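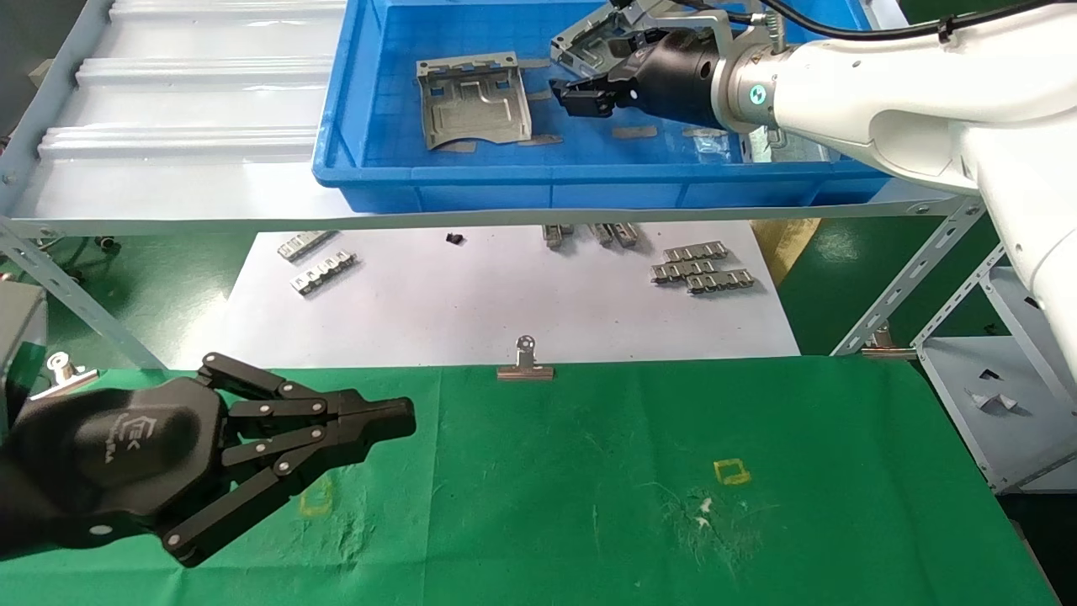

Speaker notes: Small metal parts and the bins they live in
Wednesday, after the coffee break. Speak slowly. Water on the left side of the desk.

Start
Good morning, and thank you to Florin Ene for the invitation. My name is Roland Bramwell and I keep the parts store at Stanness. It is a small store. We have brackets, plates, strips, clips and the little bags which come with them. Today I will speak on how we put these things in bins, and what we changed in May.

(Pause. Ask who in the room has a bin at work with more than one kind of part inside. Wait for hands.)

One bin, different parts
Please look at the blue bin in the photo. There is a bracket at the top, a plate lying on the floor of the bin, two small strips near the front wall and a clear plastic bag. All are in the same bin. For a person who knows the parts it is no problem. For a new person it is slow, and the small strips are the ones which he finds last.

Our old rule was "one bin for one job". Everything for one job went together. I still like this rule when the job is done on the same day. When the bin stays on the shelf for two weeks, I do not like it anymore.

(Do not tell the long story of the Tundano order here. Only say: we ordered 1,000 strips and we had them already.)

Flat parts and parts with tabs
A plate with raised tabs does not stack well. You put one over the other, the tabs catch, and then you pull out two when you want one. We tried three ways:
Standing on the edge, with a divider. Good, but it needs a deep bin.
Lying flat with card between. Cheap. The card gets lost.
Lying flat, one layer only. It takes too much shelf.
We use the first way for the plates and the second way for the brackets. Ardeleanu, who supply our dividers, cut them to our size.

The paper on the floor
Under the shelf there is a big sheet of white paper with clips and comb-like strips on it. I want to say something good about the paper. Silver parts on a green floor you can see, yes, but on white paper you can also draw a line around them and write the name next to them. When we did our big count in May, we had 1,908 small parts, and all of them passed over paper like this.

The bad side: it is on the floor. You must bend, and somebody can step on it. In our store we moved the paper to a low bench. My back was grateful.

(If there is time: the combs can be laid one over the other in overlapping rows, it saves space. Show with the two combs from my bag.)

Shelf
Slotted metal angle and bolts. I like it very much, you can move a level with one wrench. Please check the braces when you move a level. We put the heavy bins at 70 centimeters from the floor and the light ones higher.

Tape on the table
Yellow tape squares on green cloth. In our store a square has one meaning: the bin you are working from stands here. Before the tape, bins were put down everywhere. The cloth is kind to the parts, but small bits of dirt stay on it, so we shake it out every evening.

Labels
Part number big, name small. We print them on Skando labels and put them on the front wall of the bin, never on the lid, as lids travel.

Questions
Probably somebody will ask on the cost. Answer: dividers and tape only, the bins we had.
If they ask on software, send them to Florin.
Leave the sample divider on the front table and collect it before lunch.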